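Teaching by Demonstration at Stendarel: Frequently Asked Questions

Do I need to know how to code?
No. You need two hands and a tolerance for doing the same thing over and over. People who play the piano tend to do well. So do people who fold a lot of laundry.

What is the difference between hand guiding and remote control?
In hand guiding you hold the arm and walk it through the job. With remote control you move the Zadum handset and the arm follows, a beat behind, like a teenager asked to help.

How many demonstrations does one task take?
Our cube stacking set has 323. You can get something watchable out of 62, if you're fond of near misses.

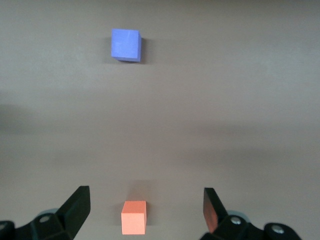 Should I start from the same place every time?
Please don't. Shift the cubes a little between takes, turn one of them, swap the colors. A robot that has only seen one layout will go to that spot forever, whether or not there is a cube in it.

I fumbled the grasp. Do I delete the take?
Keep it if you recovered, and tag it "retry". If you dropped the cube and said something, delete it – the handset has a microphone.

Why does the wrist view matter so much?
It's what the policy gets to look at. If you steer by peeking around the arm, you're using information the robot won't have. Watch the monitor, even though your neck will disagree.

How long is a session?
Three hours at most, with breaks. After that your demonstrations start to look tired, and the robot learns that too.

Where are the recordings kept?
On the Plellcombe server, under your operator number. Check that the upload has finished before you shut the lid.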